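双臂柔性物体操作项目 中期进展报告

报送:Vullwood 基金技术评审组
项目代号:Heter
报告日期:2024年5月21日,星期二

一、先说结论

这一期的进展比我们写申请书时设想的要好,我们很高兴能把它写下来。去年11月提交第一份报告时,策略只能做单臂抓取,布料一旦垂下来换了形状,后续动作就基本靠运气。现在两只手臂能够在同一个策略里分工:一只管布,一只管衣架。整条“取衣、展开、挂上衣架、上杆”的流程还没有全部打通,但前两段已经连起来了,第三段也有了能重复的雏形。

本期共采集有效示教857条,全部完成了清洗和分段标注。下面按研究方法、现阶段结果、遇到的问题和下一步安排来写。评审组上次提的两条意见,回应放在第四节。

二、方法上的变化

最大的改动是把“阶段”从人工规则里拿了出来。上一版里我们用一个小状态机决定什么时候抓布、什么时候拿衣架,切换条件写得很细,调起来也很痛苦:换一件稍厚的衣服,阈值就得重来。新版由策略自己预测当前处在哪个阶段,并把这个预测作为辅助损失参与训练。动作头一次输出一小段双臂联合轨迹,执行到一半就重新规划。听上去是个不大的修改,但它让两只手臂的节奏一下子自然了很多,第一次看到回放时,整个组都围到了屏幕前面!

第二处改动在示教方式。以前操作员习惯先用左臂把布完全摆好,再动右臂,数据里因此有大量“一臂干活、一臂发呆”的片段,模型也学会了发呆。本期我们请操作员有意识地让两臂重叠工作:左臂提着布的时候,右臂就可以握住衣架。这样采出来的数据更难标,遥操作也更累人,可是训练效果好得多,我们认为非常值得。

第三处是布料表示。我们试过显式估计领口和袖口的关键点,在平铺状态下很准,提起来以后褶皱一多就漂。目前的做法是保留关键点作为可选输入,训练时随机丢弃,让策略不要过分依赖它。Siham Tahiri 正在写这一部分的对比分析,初步曲线很漂亮,完整数字会随下期报告一起提交。

三、工作台与任务布置

工作台沿用 Altton 布局:木质台面,后侧立晾衣架,左侧放白色衣物筐,后方右侧放一只浅绿色收纳筐,里面竖着文件夹和夹板。收纳筐本身不参与挂衣任务,我们把它当作干扰物留在台上,衣架有时就在它前面移动,对右臂的避障是很实在的考验。条纹布料是我们特别喜欢的测试对象,纹路在褶皱处会改变方向,给视觉特征提供了丰富的线索,同时也最容易让关键点检测器出错。
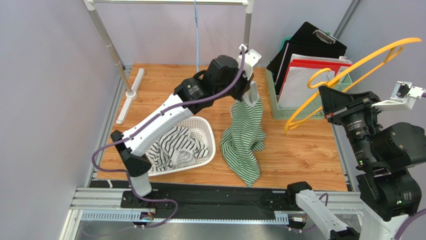 文/Gergely Csonka Heter 项目组 数据与评测

左臂捏住绿白条纹布的上端,右臂夹着橙黄色衣架,夹点在挂钩下方一点。我们希望策略学会的正是这样的配合姿态。夹点的选择有讲究:离挂钩太远,衣架容易绕夹爪转动;离得太近,后面上杆时夹爪又会挡住横杆。早期示教里两种毛病都有,现在的操作规范把夹持区域统一写清楚了,新数据明显整齐。

布料这一侧的难点在于它提起来之后仍然在变形。上端收窄,中段堆出褶子,下摆往两边散开,领口在哪里、哪一面朝外,单看一个视角常常说不准。我们现在把腕部相机和外部相机的特征在时间上对齐后再融合,策略在犹豫的时候会先轻轻转动手腕,换个角度再看。这个动作在示教里本来很少,训练后却用得相当频繁,是本期最让人惊喜的现象。我们打算专门做一次消融,弄清楚它到底来自重新规划还是来自相机融合。

四、对上次评审意见的回应

意见一,关于泛化。评审组担心训练衣物过于单一。本期新增了9种布料,覆盖薄针织、厚棉和带弹性的面料,其中3种只用于测试,训练阶段完全不出现。就目前观察,薄针织的迁移最顺利,厚棉最差,主要失败原因是夹爪只捏到表层,提起途中滑脱。我们没有把这类失败从统计里剔除。

意见二,关于可复现性。训练脚本、标注规范和标定流程已经整理成一份文档,合作方 Jitaru 实验室的同事按照文档独立搭了一遍,除了手眼标定一步描述不清,其余都走通了。标定一节已经重写,并补了常见错误的对照说明。非常感谢他们的耐心,他们返回的批注比我们自己的初稿还要详细。

五、仍未解决的问题

挂衣环节的成功与否,很大程度上取决于衣架进入领口那一刻的角度。策略现在能把衣架送到合适的位置附近,但插入时经常推着布一起走,结果两者一起偏移。我们试过降低速度,有改善,但治标不治本。更有希望的方向是引入夹爪电流作为粗略的受力信号,初步接入已经完成,采样频率和图像流的同步还要再打磨。

另一个问题比较琐碎:腕部线缆。大幅度翻腕时线缆会绕到连杆外侧,限制了一部分关节范围。目前靠在规划里加软约束来避免,代价是某些本来很顺手的姿态不能用。硬件侧准备重新走线。

六、下一阶段安排

接下来的工作集中在2件事上。一是把受力信号正式并入策略输入,重新训练挂衣阶段,并与现有版本在同一组测试布料上对比。二是完成从衣物筐到晾衣架横杆的整流程评测,中途不允许人工复位,失败发生在哪一段就记在哪一段。

经费执行与计划基本一致,设备类支出略有结余,拟用于更换磨损的指尖垫和备用线缆,调整申请另附。人员方面没有变动。

评审组如果方便,欢迎到现场来看。回放视频固然能说明问题,可是站在台边看两只手臂一起对付一块软塌塌的布,感受完全不同,我们也很想当面听听各位对插入环节的看法。

附件目录
附件一 示教数据清单及分段标注规范
附件二 测试布料说明
附件三 标定流程(修订稿)
附件四 设备费调整申请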